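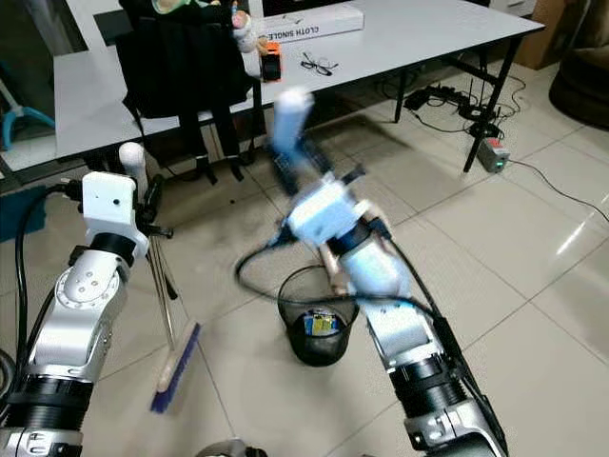

Escoba Narnetti de cerdas azules, con papelera de malla negra.

Conjunto de limpieza Narnetti

Escoba, recogedor y papelera para despachos donde el suelo acumula más cables que visitas. La escoba tiene mango largo con pomo blanco redondo y cerdas densas, pensadas para baldosa. Mango: 77 cm. Papelera: 21 cm de diámetro.
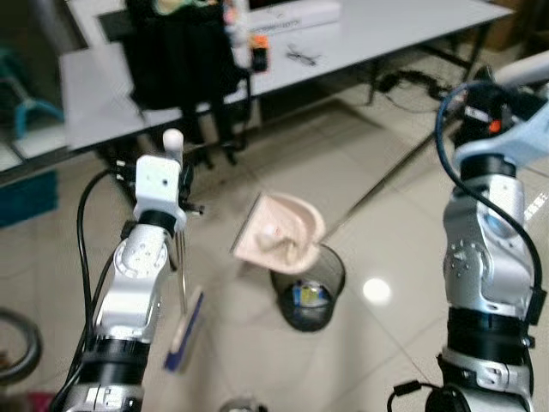
El recogedor se vende también suelto, por si el suyo ha desaparecido — suele ocurrir en las mudanzas — y conserva la escoba. Pala curva, labio delantero plano y mango recto y fino.

Precio del conjunto: 38 €. Bolsas no incluidas; la malla tampoco disimula lo que uno tira.

Recambios de cabezal en Tuvar, ref. 68. Consultas: Usa Boonyarit, mostrador de Godora.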